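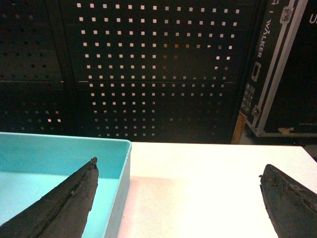
Turquoise tray on the white table, pegboard behind.

Bins, Trays and the Pegboard: Frequently Asked Questions

Compiled by Anoma Pathirana, Baumgartner Shared Workshop. Last updated October 3, 2019.

These are the questions people ask me at the white table, usually while holding something sticky. Please read them before you ask me at the white table.

Why is everything turquoise?

The Skukik catalog offered turquoise, gray, and a beige they called "oat." Gray trays vanish in a workshop. We lost several of the old gray ones for months at a time, and one came back with a fern in it. You can spot a turquoise tray from the parking lot, and you can spot the person walking off with it, too.

What goes in a tray?

Whatever you're working on today. Screws, clips, the knob you took off and swore you'd remember. One project per tray. If you have two projects, take two trays, and consider whether you have two projects' worth of evening left.

What doesn't go in a tray?

Lunch. Solvents. Glue that hasn't set. Anything hot enough that you had to put it down in a hurry. Your phone is allowed, but I will not help you look for it.

Can I leave my tray on the table overnight?

No. The table gets cleared at closing and trays go on the shelf by the door, with your name on a strip of masking tape. Put the tape on the outside of the short end. Tape on the floor of a tray leaves a gummy rectangle that then collects sawdust, and we have a whole generation of trays with gummy rectangles.

How long will you hold my stuff?

19 days from the date on the tape. After that the contents go to the free box. If there's no date on the tape, I get to guess, and I'm not generous.

How do I clean one?

Warm water, dish soap, soft cloth. Get into the corners where the floor meets the wall, where the fine dust likes to settle in. Rinse it and stand it on end to dry. Do not use the green scouring pads. They take the shine off, and a dull patch holds grime for the rest of its life.

If there's glue, soak it first and peel the glue up with a fingernail or an old loyalty card. We keep a bottle of Dirnoron under the sink for label goo. A few drops will do it. People who pour it on end up washing the tray twice and smelling like oranges until Sunday.

How do I tell if it's clean?

Tilt it under the ceiling lights. On a clean floor the reflection of the tube has a crisp edge. If it looks like the light is coming through soup, go back to the sink.
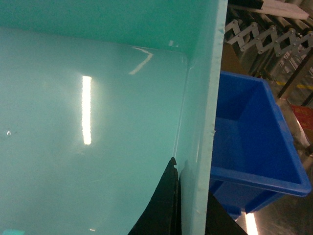
The rim on mine is rough. Is it broken?

Probably just tired. Rims get knocked against the table edge and dragged off shelves, and they show it first. Run a finger along it, gently. Scuffed is fine. If it catches your skin, or if you find a crack running down the wall, bring it to me and take another. Please don't put it back on the shelf for somebody else to discover.

Can I buy one to take home?

You can order your own from Skukik. The item number is 3192 and they come in packs of 5. We don't sell ours. I've been asked if we'd sell a "retired" one, and the answer is that ours don't retire, they get demoted to holding paint rags.

Do I need to line it?

For most things, no. Small round parts are the exception. A bare floor is slick and the bottom curves up into the walls, so ball bearings and beads will tour the entire tray every time you bump the table. Fold a shop towel and lay it flat. 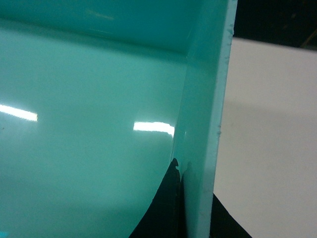 The Ciltodow mats also work if you'd like to spend money on the problem. I own two. One is good and the other curls up at the ends like a stale sandwich, and I can't tell you how to pick the good one at the store.

What about the pegboard?

The black metal panels take square-hole hooks only. The round pegs from your garage will go in if you shove, and then they stay in. Ask for hooks at the desk. Nothing heavier than a hammer, please, and nothing that swings out over the table.

I have a question that isn't here.

Leave a note in the box by the sink. I read them on Thursdays.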